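Ronside Stone Care Kit: Product Review
Enthorpe Household Advisory Service
December 29, 2024

The Ronside Stone Care Kit is sold for the routine care of marble, limestone and other soft stone worktops. It was assessed by Hawi Kassa and Etenesh Hailu in the Enthorpe training kitchens, where it had been in daily use from September. The kit was purchased at the normal retail price and the manufacturer had no part in the review.

The box contains a neutral cleaner, a bottle of sealer, 2 microfibre cloths, a white pad and a printed leaflet. The cleaner is supplied ready to use. It removed fresh tea, cooking oil and tomato without difficulty and left no film on polished stone. On a honed surface a faint smear remained until the area had been buffed with a second cloth. Dried turmeric was only partly lifted after repeated applications, and members should not expect the product to deal with stains of long standing.
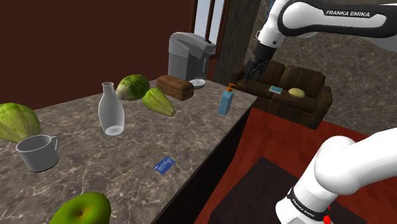

A veined marble worktop in grey-brown, shown in a computer rendering.

The sealer requires more patience. The leaflet asks for two thin coats with an interval between them, during which the worktop cannot be used. Water continued to bead on the treated sections at the end of the trial. Lemon juice left dull marks on treated and untreated stone alike. The leaflet does mention that acids will etch marble, but the warning appears on the back page in small type and ought to be moved to the front.

The cloths are of good quality and washed well. The pad is less satisfactory: it began to shed at one corner within five uses. The cap on the sealer bottle is stiff, and Mrs Hailu found it hard to open with gloves on. Replacement cloths may be ordered from Ronside separately, although the pad may not.

Overall rating: four out of five. The kit is recommended to households with polished marble in good condition. Owners of honed stone should try the cleaner on a small area first. Enquiries about this review may be addressed to Shuk-fan Hsieh, quoting reference 1273.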